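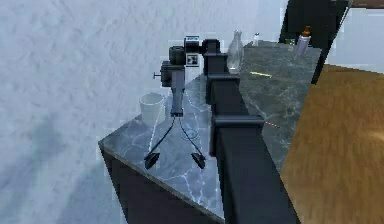

People wanted for robot demo day, Pledow kitchen lab

Furno is looking for participants for our open day. Monday 9/9/24, doors at 10, last session starts at 3. You sit at a desk, you drive the arm in the simulated kitchen, you tell us what was annoying. No experience needed. Gamers welcome, people who never touched a controller even more welcome.

What you'd be doing

Short warm-up, then counter tasks. Open gripper over the marble, get it down to the cup without hitting the wall. Then the bottles further back, the clear glass one and the baby bottle. Clear stuff is hard to judge for depth, take your time. After that a free round where you pick your own target.

Each session is 77 minutes including the break and the questionaire. Two people per session, one drives, one watches, then swap. Please don't coach the other person, we need to see where they get stuck.

Who we need

- 18 or over
- OK with reading and speaking English
- can sit at a screen for a half hour at a stretch (glasses fine)
- not working for Furno or Marikar, sorry, family neither
- left handers please say so when you sign up, we are short on you

If you get motion sick from 3D games tell us first. You can stop whenever and still get paid.

Pay

$40 gift card, handed over at the end. Parking is free in the Marikar lot, enter from the back, front gate is closed for repaving. Bus stops across the street. Coffee and sandwiches from 12.

Just want to watch?

Also fine. Talks in the big room at 11 and 2, about 20 minutes plus questions. We'll run the same kitchen on the wall screen and go through Grumeck, the software that plans the arm's moves. Grumeck has gone through almost 1000 practice runs on the counter layout since March and we'll show good ones and bad ones. Kids OK for the talks if they're with an adult. Driving sessions are adults only.

Also hiring for the day

Two floor helpers, 9 to 5, paid hourly. Greet people, check names, reset the tasks between sessions, keep the sign-in sheet up to date. You'll get shown the reset menu on the morning, takes ten minutes to learn. Standing most of the day so wear decent shoes.

How to sign up

Call the front desk, extension 349, or stop by Room 1372 and put your name on the sheet. Leave a phone number and say which you want: driving, talks, or helper. Morning or afternoon too. We confirm by text. If you havent heard from us by the Thursday before, call again.

Driving spots are first come first served. Talks need no booking, just show up a bit early.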